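Rewriting our one-page rules for handheld gripper sessions this month. The old version was from February and had grown to four pages, which meant people skimmed it. Posting the main points as a thread in case another team finds them useful.

First rule, and the one we argued over longest: one person, one station, one task sheet. If you are holding a gripper you are not also helping a neighbor reset their props. Put it down in its cradle, then go help.

Check the jaws before every block. Both pads seated flat, no lifted corners, nothing stuck to the texture. Open and close them fully 5 times with nothing between them. If it catches once, it goes to the repair shelf with a tag on it. No "it was fine after I wiggled it."

We used to let operators swap pads themselves. We stopped after two units came back with pads from different batches on the same gripper. The grip was uneven and we had to throw out 342 episodes. Now only the bench swaps pads and both sides get changed together.

Markers. Do not touch the printed face. Do not straighten a marker by eye. If a mount has moved, even a little, stop and call it in so the station can be recalibrated. A marker that is slightly wrong is worse than one that fell off, since the missing one gets noticed in the first minute.

Headsets: if you are wearing one you don't walk between stations. Lift it off, carry it, put it back on when you're standing where you'll work. This applies for three steps as much as thirty.
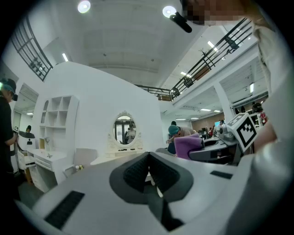 Sarner Handheld Manipulation Group - Floor Practice

Railings and upper level: nothing gets handed down over the rail, ever. Not a cable, not a charger. Use the stairs. We added that line because the old sheet only said "no dropping objects" and somebody quite reasonably pointed out that handing isn't dropping.

Furniture counts as part of the setup. Chairs, desks, small things on a table - if the task sheet doesn't tell you to move it, leave it. If you have to move it to get past safely, move it and write it in the log. One line is enough.

Small items on the floor get picked up between episodes. During an episode you leave them unless someone could step on them. If someone could step on them, the episode is over. Mark it aborted and start again.

On aborted episodes: mark them, keep them, don't delete. Busisiwe Ngubane reviews them at the end of each month and most of our rule changes come out of that pile. Deleting them to make a session look cleaner costs us the only record we have of what goes wrong.

Soft objects get their own paragraph in the new sheet. Cushions, towels, clothing. Approach slow, close until the fabric stops shifting, then stop squeezing. People tend to clamp down hard because it feels safer. All it does is wear the pads and teach a bad grip.

Session length is 7 episodes, then a break. It was ten under the old Kos schedule. Wrist complaints went down when we cut it and the total for the day hardly changed, so I don't expect we'll go back.

Caps stay on when the station sheet calls for them. Sleeves either rolled above the elbow or snug at the wrist. Loose cuffs get into the view and they get into the jaws, and the second one is the reason it's written under safety and not under image quality.

Visitors. Anyone not on the roster stays outside the marked area and has a host. The host doesn't operate while hosting. If a visitor steps in, everyone at that station pauses until they are out again. No need to be rude about it, just pause.

Privacy: faces are blurred before footage leaves our storage. That is the last step, though, and it shouldn't be the only one. Tell people when a camera is running. If somebody asks not to be recorded, the answer is yes and the station gets turned or moved.

A couple of people asked what we use for the log. It's a plain form in Pleritz with six fields. We tried a longer one and people filled in the bottom half with dashes. Station, operator, gripper number, episode, what happened, who was told.

Sign-off for new operators is now almost 400 practice closes on mixed objects plus a floor walk with someone from the bench. The closes can be spread over several days. The floor walk can't be skipped, including for people coming over from the Sunis side who already know the hardware.

Still open: whether the person who resets the props should also be the one calling start. Half the group says yes, half says it should always be the operator. We're trying it both ways for a month. If your team has settled this, I'd like to hear how you wrote it down.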